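헤드폰 걸이 양팔 작업 데이터: 그리퍼 손가락 비교판

개요

Onishi 작업대에서 수집한 양팔 원격조작 데이터의 설명 문서다. 같은 작업을 두 종류의 그리퍼 손가락으로 수행하고 결과를 비교하는 것이 목적이며, 정책 학습용 데이터로도 쓸 수 있다. 하나는 Clirnier에서 깎은 평판형 손가락(이하 C형), 다른 하나는 Zultel 도면을 수정해 만든 끝이 좁은 손가락(이하 Z형)이다. 팔, 제어기, 작업대 배치는 두 조건에서 동일하다.

에피소드 수는 전체 2,893개이고 이 중 2,401개가 성공으로 표시되어 있다. 실패 에피소드도 삭제하지 않았다. 학습에 쓸 때는 success 필드로 걸러야 한다.

작업 정의

작업대 위의 헤드폰 하나를 양팔로 집어 들고, 케이블을 정리한 뒤 나무 선반 쪽으로 옮긴다. 대상 헤드폰은 에피소드마다 지정되며 target 필드에 색상으로 기록된다. 대상이 아닌 헤드폰과 케이블은 방해물로 남겨 둔다. 시작 자세는 고정하지 않았다. 물체 위치는 에피소드마다 조작자가 손으로 흩뜨린다.

분홍 헤드폰처럼 줄이 가는 물체는 집는 동작보다 접근 동작에서 실패가 많다. 손가락이 내려가면서 줄을 함께 누르는 경우가 대부분이고, 이 경우 failure_code는 2로 기록한다. 헤드밴드에서 미끄러지면 1, 팔끼리 간섭해 정지하면 3, 조작자가 중단하면 9다. 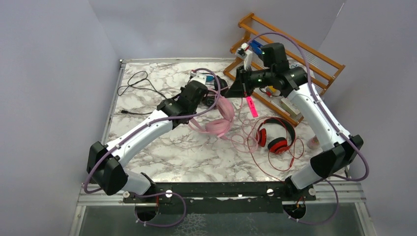
Boonmee Kaewkla: 코드 2와 1을 합쳐서 성공률만 비교하면 Z형이 불리하게 나옵니다. Z형은 미끄러짐이 적은 대신 줄을 밟는 일이 잦으니, 표를 만들 때는 두 코드를 따로 집계해 주세요. 제 쪽에서 합쳐 돌렸다가 결론이 뒤집힌 적이 있습니다.

위 의견을 반영해 현재 배포판의 집계 스크립트는 코드별로 결과를 출력한다. 이전 스크립트(summary_old)는 저장소에 남아 있으나 쓰지 않는 것이 좋다.

하드웨어 조건

팔은 좌우 한 대씩이며 작업대 앞쪽의 공통 바에 고정한다. 손가락 교체 후에는 영점을 다시 잡는다. 영점 값은 calib 폴더에 세션별로 저장되어 있고, 세션 간에 섞어 쓰면 그리퍼 개폐량이 어긋난다.

관절 상태와 그리퍼 개폐량은 같은 시계로 기록한다. 카메라 영상은 별도 스트림이며 타임스탬프로 맞춘다. 영상 쪽 지연은 보정하지 않은 원본 값이다. 보정값은 세션 메타데이터의 cam_offset에 있다.

손목 케이블은 팔이 크게 벌어질 때 당겨질 수 있다. 3월 세션 일부에서 이 문제로 카메라 연결이 끊겼고, 해당 에피소드는 cam_drop이 true다. 이후 세션에서는 케이블 여유를 늘렸다.

손가락 비교 요령

비교에는 compare 분할을 쓴다. 조작자와 대상 물체를 양쪽 조건에 맞춰 뽑은 분할이며, 조건별로 33개 세션이 들어 있다. 전체 데이터를 그대로 비교하면 숙련도 차이가 섞인다. C형 세션이 먼저 수집되었고, 조작자들이 뒤로 갈수록 빨라졌다.

측정 항목은 다음과 같다.
grasp_time: 첫 접촉부터 양쪽 그리퍼가 모두 닫힐 때까지의 시간
regrasp: 다시 집은 횟수
slip: 헤드밴드 미끄러짐 여부, 영상 판독
cable_hit: 접근 중 케이블 접촉 여부, 영상 판독

slip과 cable_hit는 두 사람이 따로 판독했다. 의견이 갈린 에피소드는 disputed 목록에 있으며 비교 분할에서는 제외했다.

헤드밴드를 잡을 때 C형은 접촉면이 넓어 자세 오차에 둔감하다. 대신 이어컵 옆의 좁은 틈에는 들어가지 않는다. Z형은 틈 진입이 쉽지만 집은 뒤 헤드밴드가 손가락 축을 중심으로 돌아가는 일이 있다. 회전은 slip으로 세지 않고 rotate 필드에 따로 둔다. 양팔로 동시에 잡으면 회전은 줄어드나, 두 그리퍼가 가까워져 코드 3의 위험이 커진다.
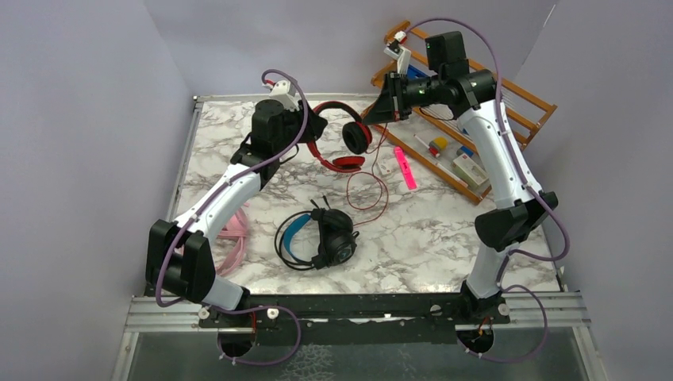 작성: Alper Kozan
검토: Osamu Sakamoto, Fongchan Petchrat
최종 수정: 6월 26일

파일 구성

episodes/ 에피소드별 상태 및 동작 기록
video/ 카메라 영상
calib/ 세션별 영점
splits/ train, val, compare
labels/ 판독 결과와 disputed 목록
scripts/ 변환 및 집계 스크립트

에피소드 번호는 연속이 아니다. 기록 장치 오류로 비어 있는 번호가 있으며 재번호는 매기지 않았다. 번호 순서는 수집 순서와 같다.

알려진 문제

val 분할에서 20개 에피소드의 target 값이 비어 있다. 색상 조건을 쓰는 정책은 이 에피소드를 빼고 평가해야 한다.

왼팔 그리퍼 개폐량은 완전히 닫힌 상태에서도 0이 되지 않는 세션이 있다. 손가락 교체 직후의 세션에 몰려 있으며 calib 값을 적용하면 해소된다. 적용 전 값을 그대로 학습에 넣으면 닫힘 판정이 늦어진다.

물체 종류가 적다. 헤드폰과 헤드셋 외의 물체에 대한 손가락 성능은 이 데이터로 판단할 수 없다. 상판과 벽의 배경도 한 가지뿐이어서 다른 작업대로 옮겼을 때의 성능은 확인하지 않았다.

다음 판 계획

Ulbridge 제어기로 같은 compare 분할을 다시 수집할 예정이다. 손가락은 두 종류를 그대로 유지하고 제어기만 바꾼다. 필드 이름은 변경하지 않으며, 제어기 구분을 위해 controller 필드를 추가한다. 현재 판의 에피소드에는 이 필드가 없으므로 읽기 코드에서 기본값을 base로 둔다.

오류 신고에는 에피소드 번호와 분할 이름을 함께 적어야 한다. 영상 판독에 대한 이의는 labels 폴더의 양식을 쓴다.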